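Teaching the Hand to Pick Up a Towel: A Walkthrough for New Club Members
Posted 1/21/23 by the Cletov Robotics Club

Welcome back, everybody! So many of you asked about the towel task after our open evening that I promised to write it all out, and it got longer than I meant it to (sorry, I do go on once I get started). You don't need to have done any programming. If you can work a game controller and you have a bit of patience, you'll be fine.

Before you start, clear a space by the wall and drop the towel there in a loose heap. Please don't fold it neatly. A flat towel is surprisingly hard to get hold of, and a few soft bumps give the fingers something to close on.

Step 1. Turn on the arm, then open the Clekby panel on the laptop and wait for the light to go green. Keep one person by the stop button the whole time.

Step 2. Set the grip force to 126. We used 133 all last April and it was a little too eager, so if you find an old settings sheet in the Sturkia binder, cross that number out for me!

Step 3. Bring the hand over the towel slowly, with the fingers pointing down. Watch the wrist camera view as you go. The shadow on the wall is a lovely helper, by the way, and a lot of our younger drivers judge their distance by it before they ever trust the screen.

Step 4. Aim for a raised fold and lower the hand until the rubbery fingertips press lightly into the cloth. Close, count to two, and lift straight up.

Step 5. Save the run, even if you dropped the towel. We want 400 runs for the Rodrigues Cup entry, and the clumsy ones teach us plenty.

Do 7 tries and then swap drivers, so your thumbs get a rest and everyone has a turn. Check the black covering on the hand between drivers too, and smooth it back down if it has crept toward the fingers. 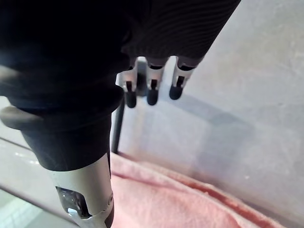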